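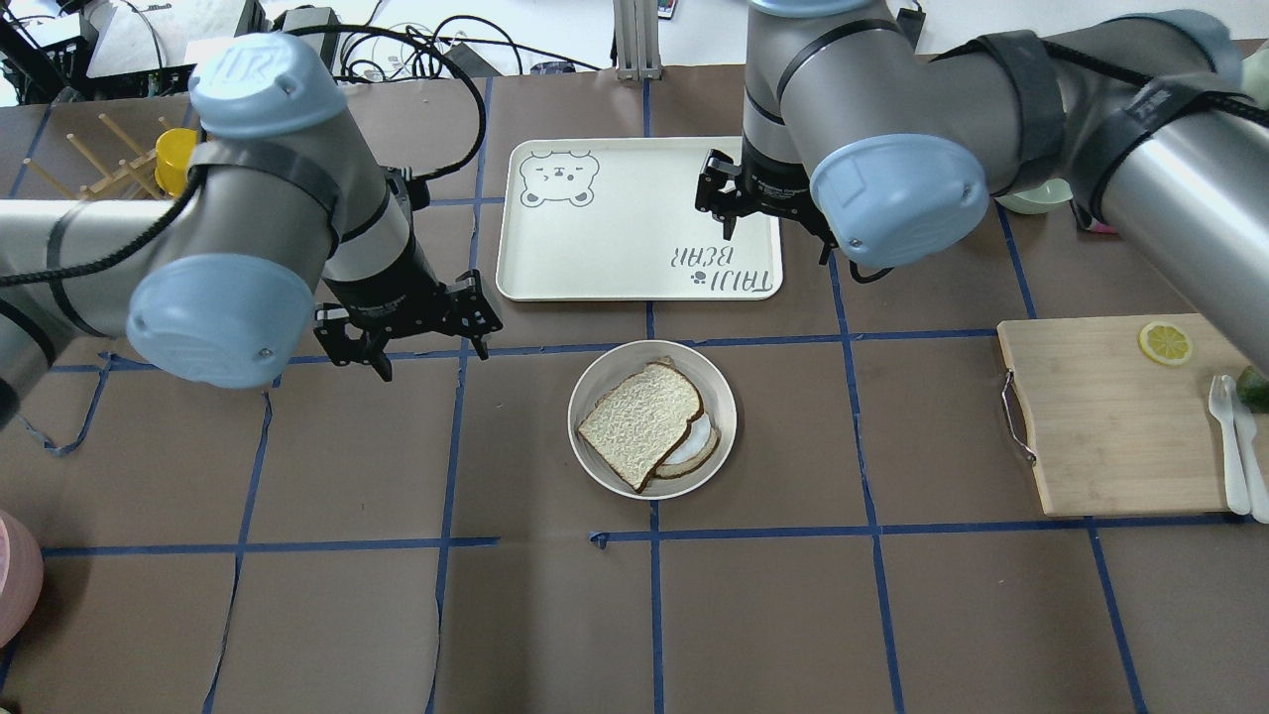 Fig. 4 : le plateau crème, l'assiette avec le sandwich, la planche à découper à droite.

4. Préparer la table du goûter

Bon, on passe à mon chapitre préféré ! Si vous avez suivi la partie 2, votre table est déjà recouverte de papier kraft et vous avez du ruban adhésif bleu foncé sous la main. Chez moi, le quadrillage reste en place toute la semaine (je ne refais le papier que le lundi, et encore).

1. Tirez d'abord les bandes de ruban dans un sens, puis dans l'autre, pour obtenir des rectangles. Lissez bien avec l'ongle aux croisements, c'est là que ça se décolle.

2. Posez le plateau vers le haut de la table. Le mien, c'est le Taji Bear avec sa tête d'ours endormi, j'y tiens beaucoup.

3. Placez l'assiette ronde juste en dessous, au centre.

4. Mettez la planche à découper à droite, la poignée en métal tournée vers la gauche. Les gauchers inversent tout, évidemment, comme mon amie Romana.

5. Montez le sandwich : une tranche de pain, la garniture, la deuxième tranche. Un peu décalées, les tranches s'attrapent mieux, et je trouve ça plus joli !

6. Gardez le citron sur la planche, dans un coin, loin du pain.

Remarque : pour la garniture blanche, je prends du fromage frais bien égoutté. Maribeth, elle, ne jure que par la crème fouettée avec une pincée de sucre, et j'avoue que j'en ai repris deux fois…

Attention : le jus de citron traverse le papier. Si une tache apparaît, découpez le rectangle concerné en suivant le ruban et remplacez-le par un morceau neuf, sans toucher au reste.

Attention aussi au couteau : on coupe toujours sur la planche, jamais dans l'assiette ni sur le plateau.

Pour le rangement et le lavage du plateau, voyez la partie suivante.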